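Startseite Kurse Material Kontakt
Suchbegriff eingeben ... Suchen

Skript Feldskizze, Teil 3 (Imai)

Raster zuerst, dann zeichnen. Am Hang Hedegaard: Rahmen legen, Zelle für Zelle übertragen, Maßstab 1:20. Norden immer angeben!!

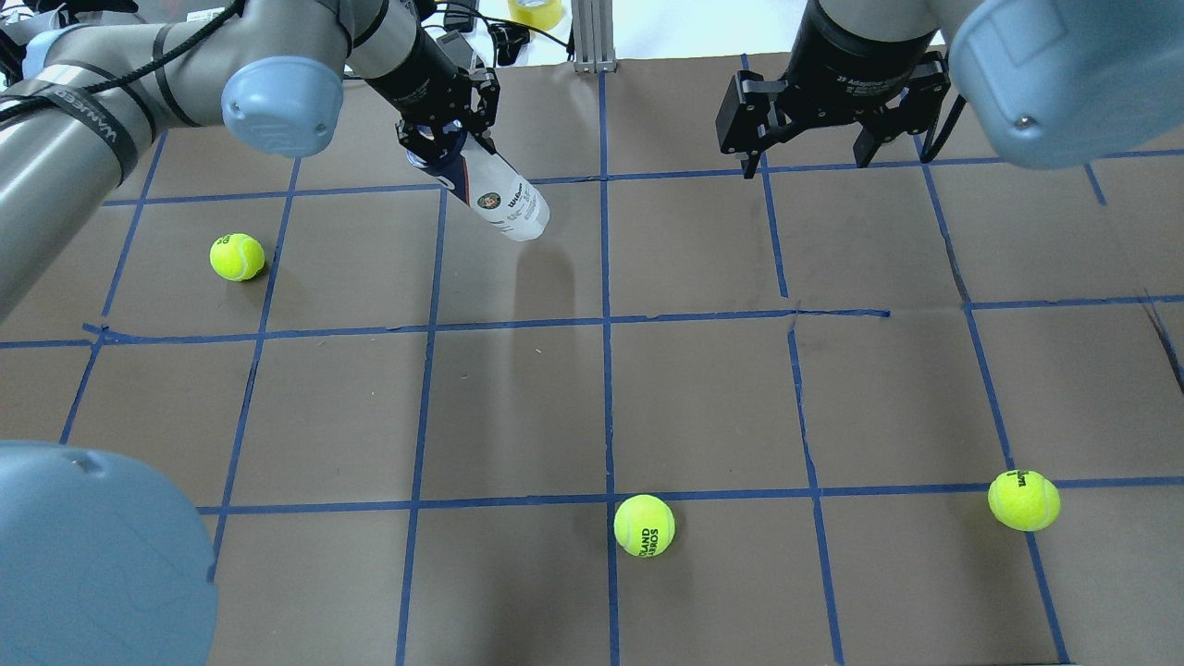
Höhen erst danach eintragen, Bleistift, kein Kuli. Verzerrung am Rand beachten, schräg geguckt = falsch gezeichet.

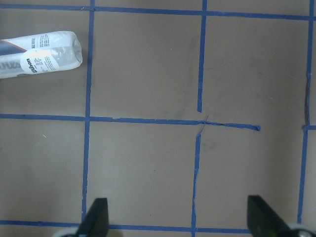
Abb. 2: Behälter liegend, Raster aus blauem Klebeband

Pro Blatt max. 30 min. Fundnummer dazu, z. B. 465. Schraffur nur für Schnittflächen, Legende nich vergessen.

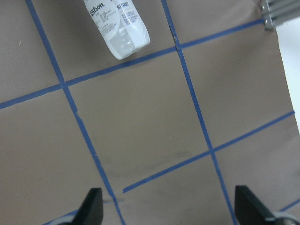 Abb. 3: Raster schräg zum Bildrand

Bis nächstes Mal: Blatt Plindside fertig, Tusche mitbringen.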